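Wadville Robotics Club Handbook
Section 3: Setting up the hand-held grippers
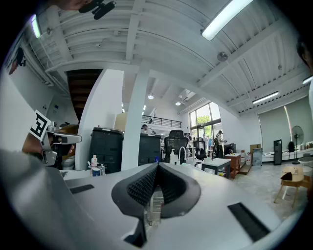
Work in pairs, with one gripper per student. Chiamaka Usman keeps the sign-out sheet.

1. Check that the marker on top of the gripper is flat and clean.
2. Wipe the fingertip pads with a dry cloth. Replace a pad if the mesh is torn.
3. Squeeze and release the grip 3 times. The fingers should close evenly.
4. Start recording, then show your marker to your partner's camera.

Note: Keep your free hand off the marker while recording.

Caution: Do not force a stiff grip. Put the gripper in the Lagman tray and tell a coach.

Stop each recording before you set the gripper down.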